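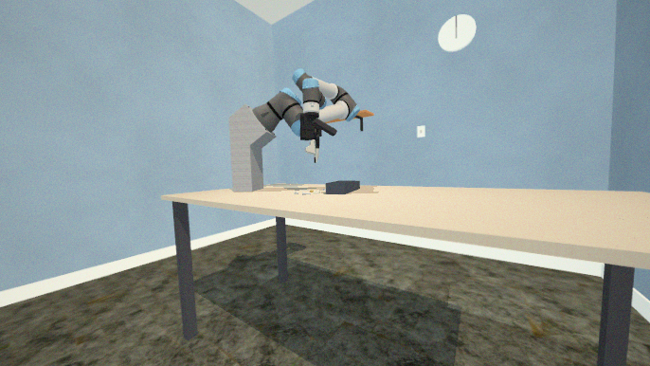 According to Baiba Vanags, a long table is any table at which you have to ask twice for the salt. Most later writers on the subject have found this definition too loose and then quietly used it.

The long table is a table much greater in length than in width, used for eating, working, meeting or putting things down on the way to somewhere else. It is found in halls, offices, workshops and the homes of people who once had a larger home.

Shape and size

The usual plan is a plain rectangle. Width is limited by the human arm and length by the room, although plenty of owners have measured only after delivery. Tops may be solid, jointed from boards or made in sections that are meant to line up. Legs are placed at the corners, where they get in the way of the people at the ends, and on longer tables also in the middle, where they get in the way of everyone else.
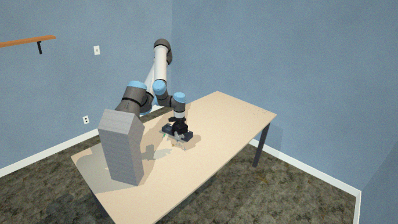 Very long tables tend to sag. The best known case is the Flombridge table, built for the town's meeting hall and 935 centimeters from end to end. It was delivered in August and would not go around the stairs. A window was taken out, the table was passed through it, and the window was put back slightly crooked. By the following summer the middle had dropped far enough for pencils to gather there. The hall's records describe this as "settling."

Seating

Custom gives the ends to the host or the head of the family. Satish Kamath, in The Wrong End, argued that the ends are the worst seats in the room, with one neighbor on each side and a long view of people having a better time. Elibariki Mfaume replied in a pamphlet longer than the book. He held that the worst seat is the second from the end, whose occupant can hear two conversations and is wanted in neither. The two men were later seated together at a dinner in Flombridge and are said to have discussed parking.

The Temba plan, named after the hotel where it was first tried, has diners move 7 places to the left after each course. It is still used at weddings, mostly by couples who have not had to sit through it as guests.

Storage

Folding models appeared once owners noticed that a long table takes up the same space when no one is using it. The Nevum hinge allowed the top to fold in half. It also allowed this during meals, and was revised. Catalina Quezada's survey of church basements recorded 3823 folding tables, many of them kept behind other folding tables.

See also: Bench; Sideboard; Stacking chair; Tablecloth, insufficient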